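The spare room has been where things go when they have no other place, and by July the folding chair in there couldn't be sat on. Amado Lumbao is coming to stay on Thursday for 3 nights, so I gave it an evening.

I started with the chair. A cardboard box with green straps had been on the seat long enough that I'd stopped noticing it, and the black bag and the tablet had joined the general heap.

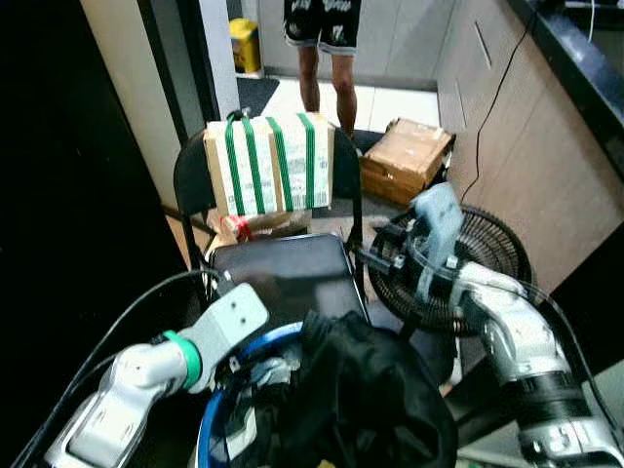
My rule was 2 piles, keep and go. The bag is a keep. The tablet needs charging before I decide. The box I'm leaving strapped up until Lovely Magbanua has had a look, as half of what's in it is hers from the Marberg flat.

The fan stays out, as the room gets stuffy at night. I stopped at 10 and still have the wardrobe to do. The bed is made up, at least, and I've found the other pillow.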